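Chapter 5
Rules for the Crowd: How Platforms Decide What Stays Up

In September, a video site called Tufa changed one sentence in its rules for sellers and creators. The old sentence said that paid promotion "should be made clear to viewers." The new one said that it "must be stated in the first 19 seconds, in speech or in text on the screen." Two weeks later, 43 channels had lost the ability to earn money from ads. Most of their owners said they had not read the change.

Yogesh Solanki ran one of those channels. He reviewed hand tools and small workshop machines, and a company named Groston had been sending him products for three years. He had always thanked the company at the end of each video. Under the old rule that was enough. Under the new rule it was a violation, and it counted against videos he had posted long before the sentence was rewritten.

Solanki filed an appeal. The first answer came back in less than an hour and repeated the text of the rule. The second answer, which he got after writing to a different address, came from a person. She told him he could restore his account by adding a line of text to each video. He had 66 of them.

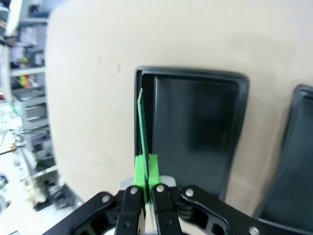 Figure 5.1 Gripper closed on a thin green plate.

The case is small, but it contains most of the questions this chapter deals with. Who writes the rules on a private platform? How are users told when the rules change? Should a new rule reach back to cover old material? And when a user objects, who has to listen?

Chapter 4 looked at laws that governments pass to control speech and advertising. Platform rules are different in several ways. They are part of a contract that the user accepts when opening an account. They can be changed without a vote or a hearing. They apply across borders, so a user in one country may be bound by a standard written with another country in mind. The penalty is usually the loss of something the platform itself provides, such as reach, income, or the account.

Writers in this field disagree about how much this matters. Cuiping Cui argues that a large platform works like the owner of a shopping mall: it may set the terms of entry, but once the public depends on the space, it owes the public fair notice. Others hold that a user who dislikes the terms can leave. Solanki did try to leave. He moved part of his work to a smaller site, Namlow, and found that few of his viewers came with him.

We begin in Section 5.1 with the documents themselves: terms of service, community guidelines, and advertising policies. Section 5.2 covers enforcement, both by software and by human reviewers. Section 5.3 turns to appeals and compares the process at Tufa with the one at Indport, where a user can ask for a written explanation before any penalty takes effect. The last section returns to the problem of rules that apply to the past.

Key terms
terms of service
community guidelines
demonetization
notice
retroactive rule
appeal

Before you read
Find the rules page of a site you use often. Note when it was last changed and whether you were told. Keep your notes for the exercise at the end of Section 5.1.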